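Frequently Asked Questions: The Plidusus Tabletop Sorting Game

Plidusus is a small-parts sorting game for kitchens, classrooms and rainy afternoons. You need a table, a cup, a tray and a handful of little things, and you almost certainly own all of them already! These are the questions we get most. If yours isn't on the page, write to Szabolcs Kovács through the contact form and he'll add it.

What do I need to start?
One cup or small pot, one shallow tray, and three or more small objects. The printed card deck from Hamton has 101 prompts in it, but plenty of families play for weeks with prompts they make up themselves ("everything yellow in the cup," "anything round on the tray").

How do you play?
Put the objects out on the table and draw a card. The card tells you what goes in the cup, what goes on the tray and what stays on the table. Once everything has a place, draw again. Some cards only move one thing and some turn the whole table over, and those are the ones kids shout about.

Does the cup have to be a special one?
No. A wide mouth helps a lot with younger players. We love a little planter with drainage holes, and kids love peeking through them. Avoid glass. A mug works too, but the handle gets bumped by sleeves.

And the tray?
Shallow is best, with enough of a rim to stop a marble. Light colors are great because small things show up on them. If you have one with a pattern, use it! You can write your own cards around the pattern.

What kinds of objects work well?
Anything that fits in a fist and has one clear thing about it: a color, a shape, a texture. Miniature pumpkins and other play food are big favorites around here. So are bottle caps, thread spools, big buttons and toy animals. We like a mix of things that roll and things that don't, which makes the tray a lot more exciting.

What surface should we play on?
Dark and plain, if you can manage it. Bright objects really pop on a black table, and it's much easier to spot the one that got away. A dark towel over a busy tablecloth does the same job and keeps the noise down.

What age is it for?
Most of the cards suit ages four and up. Small objects and toddlers don't go together, so please use only big pieces with under-threes around and put everything away afterward.

Can grown-ups play without kids?
Yes, and they get very competitive about it. Try the blue cards with a timer. The Pap variation, where you have to remember the last two cards as well as the one in your hand, is fantastic after dinner.

How many rounds are there in a game?
Play to ten cards for a short game or go until somebody wants a snack. There's no official finish. One class kept a running tally on the whiteboard from August on and got to 877 before the marker gave out.

We lost some cards. Can we get replacements?
You can print any card from the downloads page. The sheets fit letter paper, and the heavier stock from Bukard holds up well to sticky fingers.

Is there an expansion?
There is! The second set adds 126 prompts, including two-cup rounds and a stack of "swap" cards. You can mix it right into the first deck.

What does a small setup look like?
One container, one tray and one or two bright pieces will get you going. You can start with a piece in the cup or leave one way out on the table by itself.
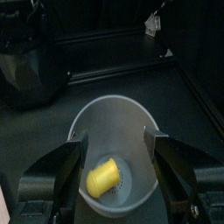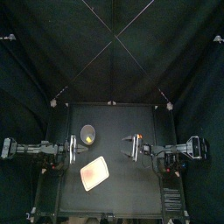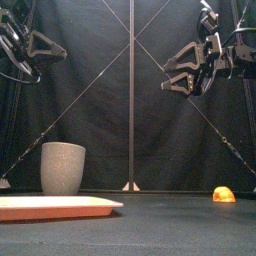
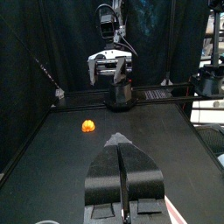

Yellow in the gray container in the first picture, orange out on the black tabletop in the last.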